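Ovier Everyday Bowl and Plate Set
Stoneware, plain glaze. Two bowls, two plates.

Overview | Details | Care | Shipping | Reviews

In stock. Usually leaves Grultport within 2 business days.

Most of us own a cupboard full of dishes and eat off the same two. The Ovier set skips the other ones. You get two bowls, two plates, and a box you will keep for years in case you move.

The bowl is 6 inches across and the plate is 9. We tried a bigger plate once. It looked wonderful in the kitchen and did not fit in anyone's dishwasher, including the designer's. Kofi Tetteh, who drew the shapes, now measures dishwashers when he visits friends, and is invited to fewer dinners.

The bowl is deep enough for soup and wide enough that cereal doesn't climb out. It sits on the plate without skating around, so you can carry soup and bread to the couch in one trip and pretend you meant to use the table.

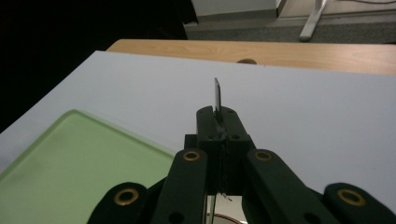 Glaze is the part people write to us about. Ours is a satin finish, a little softer than the shiny stuff at the diner. Forks will leave faint gray lines on it over time. These are metal marks, left behind by the fork, and a paste of baking soda and water takes most of them off. If you find them charming, you have saved yourself an evening.

The unglazed ring on the foot of each piece is sanded before it's packed. If you have a table you love, use a placemat anyway. If you have a table from college, carry on.

Details

Material: stoneware, lead-free glaze
Bowl: 6 in. across
Plate: 9 in. across
Microwave: yes
Dishwasher: yes, either rack
Oven: no, and please stop asking the bowl to be a ramekin
Stacking: bowls nest in bowls, plates on plates, bowls on plates
Finishes: see the color menu at the top of the page
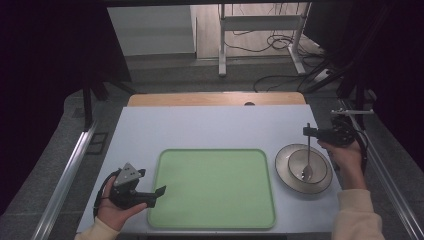 Bowl on plate, spoon in bowl. Tray and spoon not included.

Care

Wash before first use. Let hot dishes cool before they meet cold water; stoneware takes sudden changes about as well as the rest of us. Skip steel wool. A chip on the rim means the piece is retired and may begin its second career under a houseplant.

Replacements

Single bowls and single plates can be ordered on their own. We started doing this after noticing that people who break one bowl tend to buy a whole new set out of guilt, and while that was nice for us, the leftover plates had to go somewhere. Glaze shades shift slightly from batch to batch. Side by side in daylight you may see it. With pasta on top you won't.

Goes with

Fiadzo soup mug, same glaze, one handle
Dollar side dish, named for its shape and regrettably not its price

Shipping and returns

Everything goes out in molded paper pulp with no foam peanuts, so you won't be finding one behind the radiator in December. If something arrives broken, send us a picture of it and we'll replace the piece. No need to mail back the bits.

Unused sets can be returned in the original box. We do check for soup.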